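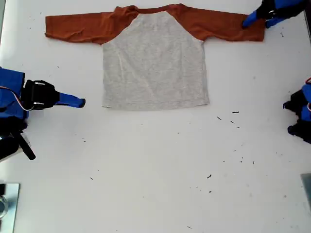

Long-sleeve raglan laid flat on the table, sleeves out.

Reading time: 6 min

Section 4 – Folding long sleeves for the Okico drawer insert

Before you start: clear, dry table. Shirt fully dry too. Buttons and zips are in section 5, skip ahead if you have those.

1. Lay shirt out, sleeves straight to the sides. Smooth from the collar down.
2. Check the hem. If one side dips, tug it level now – much harder later.
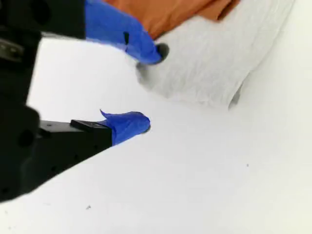
Can I fold fleece or fluffy fabric the same way?
Use the same steps but stop one fold earlier, thick cloth won't stand up in the narrow slots.

3. Left sleeve in, across the body. Then the right on top of it. Flat, no bunching at the cuffs.

Note: raglan seams run on a slant, so dont use them as a fold line. Go by the neckband.

4. Bring hem up toward the collar. Waffle and other textured knits creep a bit, so hold the near edge down
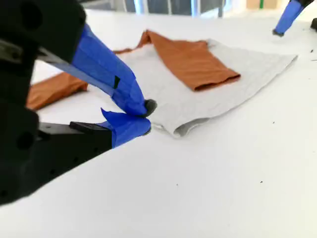 and press out toward the corners with a flat hand. Edge curling under? Open it, redo that fold. Takes 20 seconds.

5. Fold in half again. Should stand on its own edge. If it flops, too loose.

CAUTION: do not overfill. Drawer front is rated for 6 shirts per row, more then that and the Hegarty rails bind. 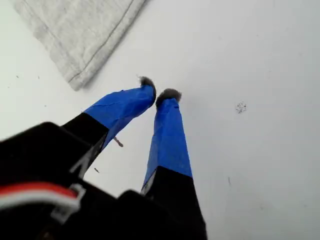 6. Wipe the table, next shirt. Same order every time.

7. Load the row back to front, collars down. Close the drawer slowly the first time.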